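Chita (tecido)

A chita é um tecido de algodão estampado, leve e alegre, que há muito tempo cobre mesas, almofadas e até paredes em casas de língua portuguesa. As flores graúdas são, talvez, o seu traço mais querido.
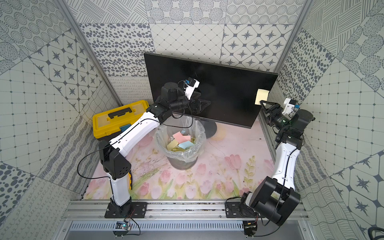 Estampa floral cor-de-rosa sobre um tampo.

Na vila de Prata, a oficina Clamelia guarda 119 padrões antigos – uma pequena maravilha para quem gosta do assunto – e abre as portas ao público em outubro.

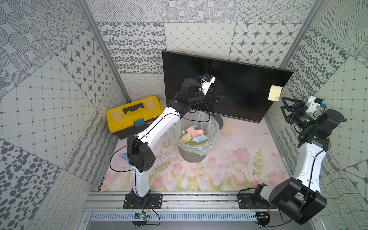 Tulipas cor-de-rosa e painéis em cinza e branco.

O tecido lava-se de preferência à mão e seca à sombra.

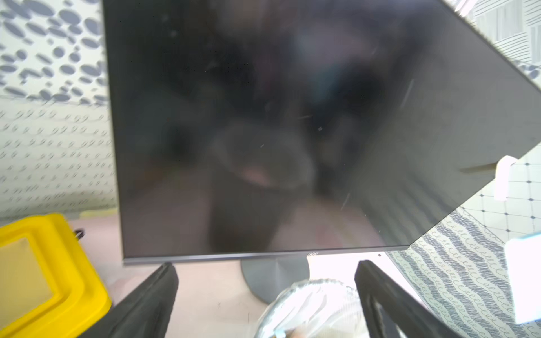
Monitor diante de painel estampado.

Ver também: algodão; estamparia.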